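3.2 Organização do posto de trabalho

O ensaio decorreu na oficina da Dunel, em janeiro, com 13 postos e 400 peças por turno. Mediu-se o tempo de recolha de cada peça antes e depois da redistribuição dos materiais. Krystyna Stępień registou os tempos; Leszek Kalinowski tratou os dados. Os postos 4 e 13 foram excluídos por falta de registos completos. Para artigos pequenos, adotaram-se recipientes abertos de rede metálica, pousados sobre o tampo.

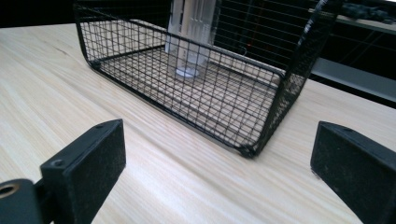

3.3 Limitações

A amostra abrange um único turno.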